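So the arms are on. Both of them! If you've been reading since July you'll know that for the longest time this project was one arm clamped to a shelf and a lot of me muttering at a laptop, so let me have my moment.

I promised a proper write-up for 8th January and I'm only a little behind in the sense that it's late evening and my tea has gone cold twice.

What changed since last time

The short version is that I threw out the old wrist. Not the whole arm, just the last bit where the gripper bolts on. The old one was a printed part that I'd drawn myself (badly) and it flexed every time the gripper closed on anything heavier than a sock. Akash Lodhi, who has been following along in the comments and then in my inbox, sent me his drawing for a boxy bracket with two holes in the front face, and I printed it in white the same night. It's so much stiffer. I put one on the left, liked it, and did the right side the next morning before breakfast.

The arms themselves are still the Wikine kit, the cheap one, with the joints opened up and re-greased. I know a few of you swear by the Gestside version and I'm sure it's lovely, but it costs 700 more for the pair and I'd like to stay married.

Cables, cables, cables

I spent more time on the cables than on everything else put together. My first try had them zip-tied tight along the arm, very tidy, very pleased with myself, and then the right arm reached up and yanked its own plug out. Second try, I left lots of slack and it caught on a chair. What I've settled on is a big loose loop that goes up and over, with a small plug at the bracket so I can swap a gripper without taking the whole arm apart. It looks like something out of a hospital drama but it moves freely all the way up, and I ran the full range 300 times on the test script without one disconnect. After that I got bored and went to bed.

If you're copying this, buy longer cable than you think you need. I bought short ones, then medium ones, and now I have a drawer.

Taking it around the living room

The workbench is fine for checking that things bend the right way, but what I really want is for it to get around at home and pick things up off the floor. So it's been living with us. My wife has been very patient about this. My nephew wants to know when it will be allowed to touch the figurines and the answer is never, not until the grip force setting does what the manual says it does.

The floor has been the hard part. Our tile is shiny and pale with gray swirls all over it, and at a low angle the depth reading goes to pieces wherever the light bounces off it. One minute the floor is flat, the next minute there's a hole in it by the sofa. I got it a lot better by throwing away anything that claims to be below floor level (crude, I know!) and by turning the exposure down. Bright doorways are still bad. The glass table is worse, because as far as the robot can tell there's a red outline floating in the air with a water bottle hovering inside it.

I've also been using the black bucket as a practice target. It has a thin wire handle and I can't get a clean grab on it for love or money. The plan is to wrap the handle in something fat and foamy and pretend that was the idea from the start.

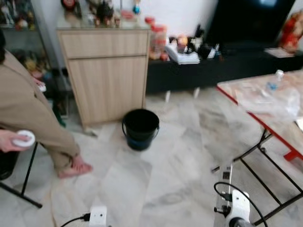
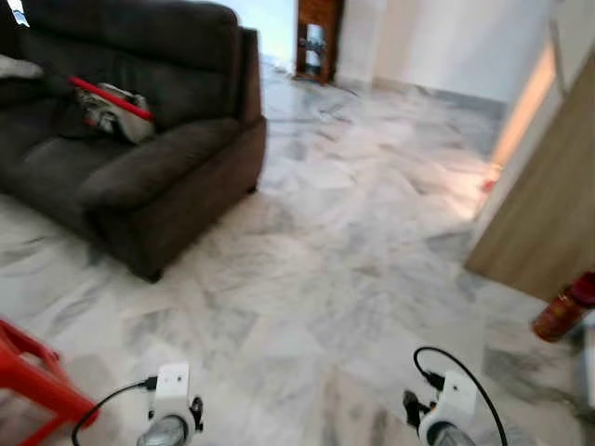 Still to do

Fix the reach on the right arm, which stops short of where the left one gets to and I don't know why. I've swapped the motors over and the problem stayed on the right, so it's either the bracket or the numbers in my config file, and I have a feeling it's the numbers.

Get the battery off the extension lead. Sarkar has a 3000 mAh pack that should do for testing, and I've got one in the basket waiting for payday.

Try the Covum software again. I gave up on it after 10 minutes last time, which wasn't fair to it, and a couple of you have said the new release installs without a fight.

And the foam for the bucket handle, if I can find where I put it. If anyone has had luck with shiny tile and a depth camera, please leave me a comment, I'll try anything short of buying a rug.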